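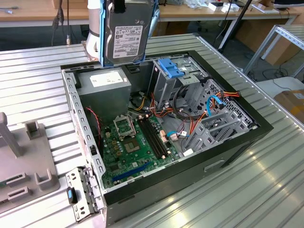
Hard drive, over the open case

December, 6 in the morning

Up before the alarm. Left knee stiff, right one fine, so a swap from last week. Coffee, two bananas, toast I didn't finish. Bag packed last night except the mouthguard, which was in the bathroom cup with the toothbrushes. Again.

Away at Hemusent today. Two hours on the bus if the pass is clear. Not looking forward to the bus, looking forward to the game. I think. Starting at hooker for the first time since the shoulder and I slept maybe four hours, kept throwing line outs at the ceiling in my head. All of them crooked.

Rain on the windows. Forecast says stopping by lunch. We'll see.

On the bus

Heater stuck on at the back, broken at the front. Everyone in the back in T-shirts. Front rows in hats. Coach read out the calls over the bus mic and it cut out every third word so we got "short to the, then drive, unless the ball is." Very helpful.

New lineout calls by the way. All the old ones gone, Hemusent had them worked out by halftime in October. Now it's towns for the front, food for the middle, anything with a color in it goes to the back. Wrote them on my wrist tape. Orange is a food AND a color, brought this up, was told to stop bringing things up.

Pulled in at Nurutis for the bathroom stop. Gas station sandwich, egg. Regret.
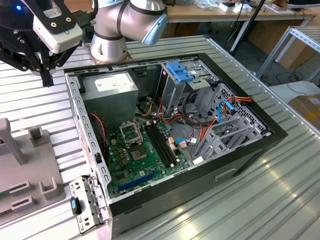 J. Meléndez
Hooker, Galten seconds

Later, bus home, writing this on my knee so sorry to future me for the handwriting

Lost 12 - 11. One point!! Feel sick about it, also weirdly OK.

Getting it down before it goes fuzzy. Field was heavy, the near corner was basically soup. We kicked off into the wind and spent the first long while in our own half just tackling. Their eight is enormous and runs straight at whoever looks the most worried, so me. Got him low twice. Third time I got a knee in the ear and he went through and set up the penalty. 3 - 0. Then another one for hands in the ruck, 6 - 0, and that was me, I thought the ball was out. It was not out.

First lineout of my comeback: crooked. Of course. Second one, straight, clean catch, and the pack just went. I had the back of the maul and couldn't see a thing, only feet. Collapsed a yard short, picked it up, scrum half went wide and our wing got in at the corner. 6 - 5. Missed the extras, hard kick from out there, no complaints.

Halftime oranges. Did not say anything about the orange thing.

Second half better. Wind behind us. Scrum held up, went forward a couple of times even, which has not happened all season. Two penalties kicked, 11 - 6 and I started doing the standings in my head. Stupid. Never do the standings.

They got one back, 11 - 9. Then we had a lineout on their line with not long left, coach yelling for the middle, and I threw to the back because I heard red and it was bread. BREAD. They stole it, cleared, came all the way up, and got a penalty right in front of the posts. 12 - 11. Whistle.

Sat in the mud for a bit. Their hooker came over and shook my hand and said the throwing was good apart from that one. Nice of them. Did not help.

Food in the clubhouse was chili and rice, really good chili. Had two bowls. Crowd was bigger than ours ever is, they said 300 on the gate but I think that has to include dogs.

Shoulder: held up. Iced it anyway. Ear hurts more. Cut on the shin from somebodys stud, needs cleaning properly when I'm home. Got the losing bonus point so it isn't a total zero, we stay above the bottom two for now.

To do before practice
Throwing, fifty a night against the garage wall, no excuses
Ask AGAIN about the calls. Bread and red. Come on
New studs, two gone from the left boot
Wash the kit bag tonight and not tommorow
Pay bus money, owe for the last trip too

Home, late

Bath. Water went brown. Knee swollen a little, both sides now so at least they match. Ate cereal standing up. Replayed the throw about nine times in the shower after the bath (yes both, there was that much mud).

Home game next, Hemusent come to us in the spring. Bed.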